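The Second Life of the Beige-Hearted Beast

There is a kind of computer that no one has ever loved. It arrives at an office in a batch of 200, spends its working life under a desk being kicked, and leaves on a pallet with a strip of somebody's old parking permit still taped to its side. I have owned three. I paid for one of them.

The last came from Bedby, a surplus outfit behind a tile showroom, where the towers are stacked like firewood and priced accordingly. You point, a young man sighs, and a computer is yours. The one I picked went by the name of Triltberg, according to the masking tape on its lid, and I still don't know if that was a department, a server or a person.

I brought it to the shared workshop at Tresska one evening in January with the modest ambition of swapping its processor. I had never swapped a processor. I had watched other people do it on a screen, at double speed, with cheerful music, and I can report that the music does a lot of the work.

First you lay the thing on its side and take off the panel. This is the last step at which everyone feels competent.

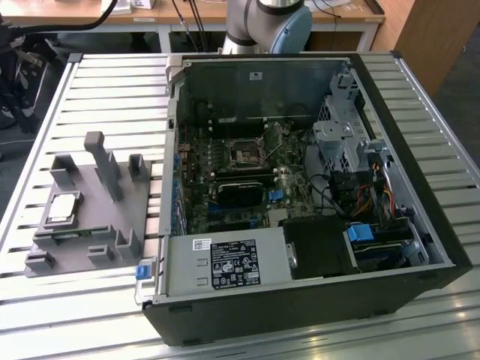

HARDWARE & HOME

What gets me about the inside of an office tower is how tidy-minded it is. The outside says tax season. The inside has blue on it! Blue release latch on the power supply, blue handle down among the drive bays, little blue tabs between the slot covers along the back. Somebody sat in a meeting and argued for that blue. It means, as far as I can tell, "put your thumb here, you'll be fine," and it's the kindest thing an office machine has ever said to me.

Then there are the cables, in red, yellow, black and orange, which run down the side in a bundle and have plainly never heard of the blue policy. Every computer I've opened has been like this, three parts filing cabinet to one part spaghetti. You move the spaghetti with two fingers and try not to think about which strand does what.

The socket, once it's empty, is smaller than you want it to be. All that metal and duct and fan housing, the whole great suitcase of it, exists to keep one little square comfortable. It has its own frame and its own lever, like a seat on a fairground ride. Around it sit rows of components so tiny that I began breathing through my nose.

I should say something about the lever. Every guide tells you that it takes more force than you expect, and every guide is right, and it doesn't help. You are pushing a bit of bent metal down over the most expensive object in the box, and the correct amount of pressure feels exactly like the wrong amount. The man who wrote my guide advised "gentle confidence." I had one of those.

The other thing the guides agree on is that you must never put the processor down just anywhere. Not on the carpet, not on your knee, not on the saucer you brought in with the coffee. They are stern about the saucer. For years I assumed this was fussiness, the sort that sells special mats, and I kept my loose parts in an egg carton like a normal person.

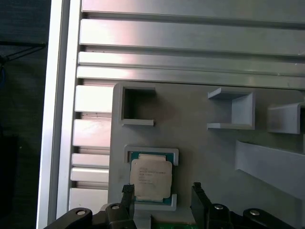 I have come around on this. A chip wants a nest. It wants raised corners and a flat bottom and no chance of being swept onto the floor by a sleeve, and once you've given it one, you start to look at the rest of your life with a critical eye. Why don't my keys have a nest? My reading glasses live wherever they were last annoyed. I have 2,000 screws in a cookie tin and they all look like the one I need.

The people who write to the Ki newsletter, a publication for those of us who keep old machines going well past decency, can be very moving on the subject of trays. One reader has lined a whole drawer with cut foam. Another swears by muffin tins, and got a reply so icy that I kept the issue.

As for Triltberg, I'm told the polite thing is to use a new dab of thermal paste the size of a pea. The newsletter has been arguing about the pea since spring. I went with a small one, put the spaghetti back more or less where I'd found it, and spent a while hunting for the side panel, which I was sitting on.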